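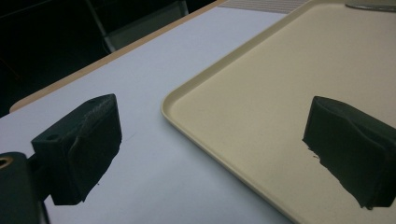
Zinash Negussie wrote after the spring update that the oral history side of the book was moving too slowly, and that some of the older away supporters would not be able to wait another season to be interviewed. We agree with that. Most of the work since then has gone into recordings, and the match statistics chapter has been put back.

Period covered: March to the end of the season
Project: Resetti Supporters' History
Grant holder: Plallach Press

Interviews

The interviews with people who traveled to the Alosska cup tie are finished and transcribed. Two people asked for changes to their transcripts. One was a wrong score, and the other was a passage about a fight outside the station that the speaker no longer wanted in print. Both changes have been made and the speakers have signed off.

We have not yet reached anyone who was on the overnight bus to Sisay. A notice in the match program brought in several calls, but all of them were from people who went by train. We will run the notice again in the first home program of the new season, with the bus company's name added.

Manuscript

Chapters one through five are in second draft. Chapter six covers the two relegation seasons and still needs an ending. The current text stops at the last home game and says nothing about the summer after it, when the supporters' club split and then merged again.

The fan-made songbook will go in as an appendix. Three of the songs use tunes that may still be under copyright, so we will print the words only if we get an answer from the publishers.

Budget

Spending in this period was $2,549. Most of that was transcription. Travel to interviews came to $832 of the total. Scanning of old tickets and programs has not been billed yet and will appear in the next report. We are not asking for any change to the grant.

Next period

Finish chapter six. Find the Sisay bus passengers. Get a printing quote for paperback only, as the hardcover quote was too high for the price we want to charge at the ground. Send the full draft to Zinash Negussie for comments before it goes to the copy editor.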